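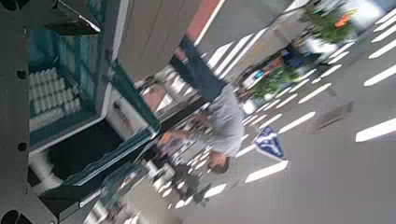
Residents of the Warari district had asked for longer evening hours at the public market, one reader of the Quintana newsletter wrote in July, and Pilico has now answered that request. Beginning in September, the Warari Market Hall will remain open until 9:00 p.m.

Pilico, which operates the hall, received 603 replies to its summer survey. Of these, 598 supported later closing.

"Many households shop after work, and the schedule should allow for it," the company said in a statement.

The Divo parking area will keep the same hours – the first 2 hours remain free of charge. Stallholders may apply for evening places at the market office, Entrance 3.

Media inquiries: Pilico Press Office, Quintana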